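Huvatix Slimline 400 Garment Hanger, White

Item group: Wardrobe and retail hanging
Sold by: Rallex Supply
Pack sizes: 2 (sample pack), 232 (full carton)
Availability: In stock, ships Monday for orders placed over the weekend

Overview

The Slimline 400 is an adult top hanger for closets, fitting rooms and back-of-store rails. It is made for shirts, knitwear, light jackets and dresses. The hook and arms are fixed together, so the hook does not swivel. Buyers who need a turning hook should order the Slimline 400S, listed separately.

The body has a narrow profile and takes less rail length per garment than the Rallex flat-arm range. Spacing depends on the garment more than on the hanger. Heavy knits need the same rail length on either product.

Specifications

Width, tip to tip: 400 mm
Rated load: 700 g, evenly spread over both arms
Color: White
Hook: Fixed, open loop, fits standard round closet rails
Shoulder notches: None
Trouser bar: See accessories
Finish: Smooth, light gloss
Use: Indoor only

Load rating

The 700 g figure is a working load for continuous hanging. It covers most shirts and blouses and many light jackets. Winter coats, leather and wet garments are outside the rating and should go on the Mujić wide-shoulder hanger or another coat hanger. Short overloads bend the arms downward. A hanger that has kept a bend after the garment is removed should be taken out of use.

Garment fit

The 400 mm width suits adult sizes small through large. On smaller garments the tips may press into the sleeve head and leave a mark. Extra-large tops hang without damage, but the shoulder seam will drop past the tip. Wide-neck and strap garments may slide. Clip-on grip pads (part of the Flamside accessory set) reduce this and fit either arm.

Button the top button before hanging collared shirts. Insert the hanger from the hem on crew-neck knits - pulling it through the neck stretches the rib.

Care

Wipe with a damp cloth and mild soap. Dry before use. Do not clean with solvent or place in a dishwasher. Keep away from steam heads, radiators and lamp fittings. White stock may yellow in strong sunlight, and window displays should be rotated.

Packing

Cartons are packed with hooks facing one way and a paper sheet between layers. The sample pack ships in a flat mailer. Mixed colors cannot be combined in one carton. Part cartons are not sold. 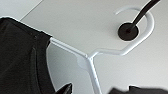 White hanger with black garment over one arm.

Accessories

Grip pads, Flamside set, clear
Trouser bar, clip-in, white
Size markers, blank or printed

Trouser bars are rated separately, and the weight of the bar counts toward the 700 g limit.

Returns

Unopened cartons may be returned in original packing. Opened cartons are accepted for molding faults only. Sample packs are not returnable. The next carton price review is in October - open quotes are held at the current price until then.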